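Introduction to Country Data
Handout 7: Names, codes and time zones of places

In this part of the course we look at the small facts which stand at the top of every country profile: the code, the local name, the capital, the language and the time zone. They look simple, and students often copy them from the first page they find. Please read this handout before you begin the Usberg exercise.

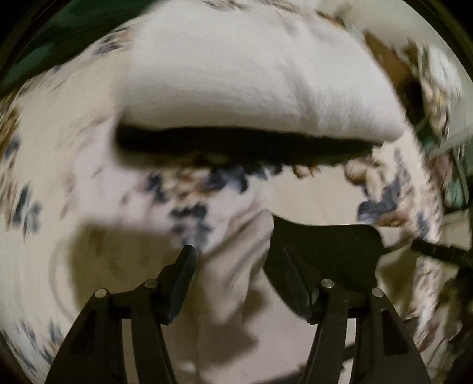
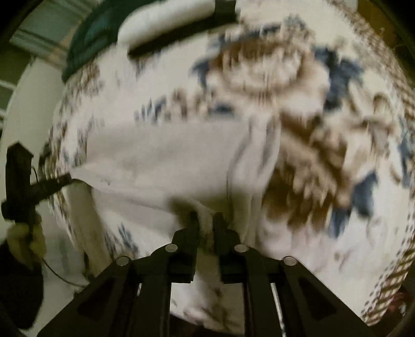
A student from the September group objected that a country code is only an abbreviation of the English name, so there is no need to look it up. It is a fair remark, and for many countries it gives the right answer. Italy is IT and France is FR. But Germany is DE, from Deutschland, and Spain is ES, from España. Switzerland is CH, which comes from the Latin name Confoederatio Helvetica. If you guess these codes from English, you will get them wrong, and GE will send your data to Georgia.

1. Three forms of the code

The standard ISO 3166-1 gives each country or territory three codes. The first has two letters, the second has three letters, and the third has three digits. Finland is FI, FIN and 246. The number does not depend on the alphabet, so it is useful for people who work in Arabic, Chinese or Cyrillic script.

Note that the numeric code must always have three digits. Afghanistan is 004. Many spreadsheet programs remove the zeros in front, and then we have only 4 in the cell. Store this column as text – always, also when all the values in your own list begin with another digit.

A code in the list does not mean that the place is an independent state. Greenland has the code GL, and it belongs to the Kingdom of Denmark. Aruba has AW and is a part of the Kingdom of the Netherlands. In your tables please write "country or territory" in the heading of the column.

2. Local name and English name

The local name is the name which people of the place use in their own language. Some places have more than one. In Finland both Suomi and Finland are correct, because Finnish and Swedish are both national languages. Belgium has three: België, Belgique and Belgien. You should keep all of them, in separate rows, with the language written beside each.

Do not remove the accents and other marks from letters. They belong to the spelling.

3. Capital city

Most profiles have one field for the capital, and this is sometimes not enough. South Africa has Pretoria, Cape Town and Bloemfontein, each with a different branch of the government. In the Netherlands the capital is Amsterdam, but the government sits in The Hague. Bolivia names Sucre in its constitution, while the government works in La Paz.

4. Date of origin

This is the most difficult field. Sources may give a date of independence, of union, of a constitution, or of some older kingdom. For Great Britain you will often see 1707, the year in which the union of England and Scotland came into force. The union with Ireland came later, so the same year should not be used for the present United Kingdom without a note. Write what kind of event the year describes. A year alone is not useful to the reader.

5. Time zone

Time zones are written as a difference from UTC. The difference is not always a whole number of hours: India has UTC +05:30 and Nepal has UTC +05:45. Large countries can have several zones, but China uses one official time for the whole country.

Do not mix standard time and summer time. For our tables we write standard time only, and in a second column we write yes or no for summer time.

Exercise: the Usberg table

The practice file contains 111 rows. The places in it are made up for the course, so you cannot search for them, and you must work from the source sheets. Wokley has two local names. Prosotetti changed its capital, and the two source sheets do not agree on the year. Leinonen lies in two time zones – be careful with the sign of the second one.

For each row, fill in the five fields and write the source sheet number. Where the sheets do not agree, keep both values and add a short note. The exercise gives 100 points at most. An empty field with a good note can receive full points, a guessed value receives zero.

Bring the finished table to the next class. We will begin with Prosotetti.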